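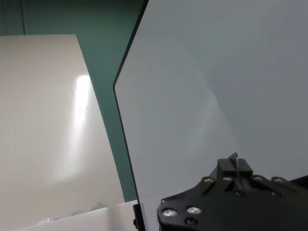 February
By the Givitz workshop desk

Section 4: Your First Batch of Yogurt

Now for the fun part! If you've worked through Section 3, your Hamo yogurt maker is washed, dried and sitting somewhere level, and you have the lid, the inner tub and the strainer within reach. Making yogurt takes very little work on your side. You'll be busy for the first half hour, and then the Hamo does the rest while you sleep or go to your job or dig up the garden.

What you need

Whole milk, enough to reach the upper line inside the tub
4 tablespoons of plain yogurt with live cultures (check the label for the word "live" or "active")
A heavy saucepan
A kitchen thermometer
A whisk and a clean ladle

Use whole milk for this first batch, even if you normally buy skim. It sets more firmly and you'll get a much better idea of what the machine can do. Once you've made it a few times, go wild with goat milk, half-and-half, whatever you like (soy and oat are covered in Section 6, because they need a thickener).

Heating the milk

1. Take the starter yogurt out of the fridge and leave it on the counter. Cold starter straight into warm milk tends to go lumpy.

2. Pour the milk into the saucepan and set it over medium heat.

3. Stir slowly, scraping the bottom of the pan, until the thermometer reads 185 degrees Fahrenheit. Don't rush this with high heat! Scorched milk has a flavor that no amount of honey will hide.

4. Hold it there for 6 minutes, stirring now and then. You can skip the hold, but the yogurt comes out thinner.

5. Take the pan off the heat and let the milk cool to 110. A sink with a few inches of cold water speeds things up a lot.

Note: A skin may form while the milk cools. Lift it off with a fork, or whisk it back in if you don't mind a few soft bits. Some of us eat it with sugar standing at the stove.

CAUTION: Never pour milk into the tub while it is hotter than 120 degrees. Hot milk kills the cultures, and it can warp the seal around the lid.

Adding the starter

6. Ladle a little of the warm milk into a cup and whisk in the starter until smooth.

7. Pour the cup back into the pan and stir gently, all the way to the bottom.

8. Pour everything into the inner tub. Stop at the upper line.

9. Lower the tub into the base until it sits flat, then press the lid down and turn it clockwise until it clicks.

Setting the timer

10. Plug in the base. The light blinks amber.

11. Press TIME until the display shows 9. Nine hours gives a yogurt with a nice clean tang and a good set. If you like it milder, take it down to 6.

12. Press START. The light turns steady green, and you're making yogurt!

CAUTION: Leave the machine alone while it's running. Bumping it, tilting it or lifting the lid to look will break the set, and a broken set won't come back together. We know it's tempting. Start it on a Saturday night and go to bed.

Note: The base feels warm to the touch during the cycle. Keep it away from open windows and air conditioner vents, and don't wrap it in towels. The Avik model (with the two side handles) runs slightly warmer than the Aubert, so if you have an Avik and your yogurt tastes sharper than you want, cut an hour off the time.

Chilling and straining

13. When the machine beeps, unplug it and lift the tub out with both hands.

14. Put the tub in the fridge for at least 4 hours. It will look loose at first and firm up as it chills.

15. For thick, spoon-standing yogurt, set the strainer over a bowl, tip the chilled yogurt in, cover it and put it back in the fridge. Check it after two hours. Overnight gets you something close to cream cheese, and it's wonderful on toast with salt and olive oil.

Save the whey from the bowl! It's great in pancake batter or bread dough in place of water, and it keeps for several days in a jar.

Before you eat the last of it, set aside 4 tablespoons in a clean, covered container. Use it as starter within a week. After several batches the flavor may drift and the set get weaker, and then it's time to buy a fresh pot from the store.

If the batch is still liquid after chilling, go to the troubleshooting table in Section 7 before throwing anything out.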